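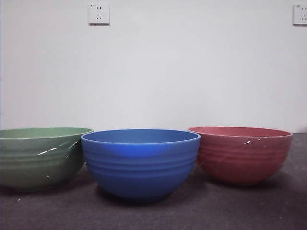
Bowls in green, blue and muted red on a dark tabletop.

The Size Label Should Carry a Measurement

Opinion
Touran Rezaei
October 2024

The women's ready-to-wear trade continues to sell most of its goods under numbers that have no agreed meaning. A garment marked 8 may be cut for a 27-inch waist by one house and for a waist two inches larger by the next. Buyers know this, pattern makers know it, and the customer learns it in the fitting room or, more often now, at her own kitchen table with a return slip in her hand. It is the view of this writer that every house showing at a trade event should print the finished garment measurements on the permanent label, beside the size number, and that the organizers of those events are in the best position to require it.

The proposal is modest. It would leave every house free to cut as it likes and to keep whatever size numbers it has used in the past. It asks only that a dress carry its finished bust, waist, hip and back length, and that trousers carry waist, hip, rise and inseam. Four figures in each case, taken flat on the finished piece in the base size and graded according to the house's own rules, with the tolerance stated.

The Cirnia showroom event in April provided an opportunity to test how far the number on the label can be relied upon. With the consent of the exhibitors, the technical office of Ukex, the association of independent apparel makers for which I serve as standards adviser, measured 952 garments over the course of the event. All were women's styles intended for delivery this fall. All had passed the maker's own inspection and were hanging as salesmen's samples or as first production pieces. The work was directed by Farhad Yazdani, a pattern engineer with long experience in tailored outerwear, and each piece was measured twice by different hands.

The findings on accuracy were encouraging. Most houses held closely to their own specifications, and where a piece fell outside tolerance the error was usually at the hem. The findings on agreement between houses were another matter. Among dresses marked with the same size, the finished waist varied so widely that the smallest piece from one exhibitor would have fitted inside the largest from another with room to spare. Much of that spread is a matter of design. A shift dress is meant to stand away from the body and a sheath is not. But when Mr. Yazdani's team compared only fitted styles in woven cloth with no stretch, a spread of more than three inches remained. No customer can be expected to shop by a number of that kind.

It is sometimes said in defense of the present practice that each house cuts for its own customer and that the size number is part of the relationship between them. There is truth in this. The knitwear house of Heydari, to take one case, has used the same block since its founding, and its regular customers can order by telephone without trying anything on. A woman who has worn the label for a decade has no need of a tape measure. The argument fails, however, as soon as that customer wishes to buy from somebody else, or a new customer wishes to buy from Heydari. The trade spends a great deal on finding new customers. It seems unwise to greet each of them with a private code.

A second objection concerns vanity. Retailers have told me plainly that a customer who reads her waist measurement on a label will put the garment back. They point to the long drift in size numbers, by which a garment of given dimensions has been sold under smaller and smaller figures, and they say that the drift happened for commercial reasons which still apply. I do not dismiss this. Yet men have bought trousers by the inch for generations, and gloves, hats and brassieres are sold by measurement to customers of both sexes without evident distress. Garment measurements are also not body measurements. A coat with a finished bust of 42 inches may be intended for a woman of 36, and a well-worded label will say so. Customers who sew have always understood the idea of ease. Others will pick it up quickly enough when it saves them a trip to the post office.

The third objection is cost, and it deserves the most careful answer, as small makers feel it most. A woven label carrying four measurements must be ordered separately for each style and size. For a house producing long runs, the expense is slight. For a workshop in Cellstead making a few dozen of each style, the minimum order at the label weaver may exceed the number of garments to be labeled. Printed satin labels can be produced in short runs, and several members of the association have adopted them for care instructions already. A member workshop that agreed to trial the method this summer relabeled 17 styles and reported that the added cost per garment was lower than that of its swing tag. The greater burden was clerical. Somebody had to gather the measurements from the pattern room, enter them correctly and see that the right label went to the right bundle. That workshop had never before kept its finished specifications in one place, and its owner was frank in saying that the exercise was overdue.

One practical difficulty remains with knitwear and with any cloth that relaxes after making up. A jersey dress measured at the end of the line and again two days later may give different results at the hip. Mr. Yazdani has recommended that such pieces be measured after resting flat overnight, and that the label carry a wider tolerance than would be allowed for a woven. This seems sensible. There are also styles, including wraps, shawls and certain draped pieces, for which a waist measurement has no meaning, and they should be exempt. A rule that tries to cover every garment will be ignored by the makers of half of them.

Why should the organizers of trade events take up the matter, when it might be left to legislation or to the large retailers? Legislation is slow and tends to fix a body chart, which then ages badly as the population changes. The large retailers have their own specifications and little interest in making it easier for a customer to compare their goods with those of others. Organizers of events, by contrast, already set conditions of entry. They require fiber content to be declared. They require proof of origin for leather and fur. An exhibitor who has filled in those forms will not find a fifth page unreasonable, particularly if the same page is accepted at every event on the circuit.

Buyers would benefit first. At present a buyer for an independent store must either bring a fit model, which few can afford, or place an order on the strength of memory and a garment held up to the light. She then receives the delivery and finds that the mediums of one supplier belong on the rail with the smalls of another. Stock that is wrongly graded against its neighbors sells slowly and is marked down early, and the maker hears about it when the next season's order is cut. Finished measurements on the line sheet and on the label would allow her to plan her size run before she signs.

The customer who shops from home would benefit next. Many online stores publish a size chart, but it is generally a single chart for the whole house, and it describes a body. It does not tell her whether a particular jacket is cut close or full. She has in her closet a jacket that fits her well. If she can measure it and compare it with the one on offer, she can make up her own mind, and the store will see fewer parcels come back.

Ukex will place a draft label format before its members at the winter meeting. The format is voluntary and will remain so within the association, which has no power to compel anyone. I would ask the organizers of Cirnia, and of the smaller regional events that follow its lead, to adopt the format as a condition of entry for fitted woven styles only, with a full year's notice, and to extend it to knitwear when the question of tolerance has been settled. Exhibitors who wish to take part in the trial before then may obtain the measuring guide from the technical office and should submit one complete size range in a single style.

Touran Rezaei is standards adviser to Ukex. The views expressed are the author's own.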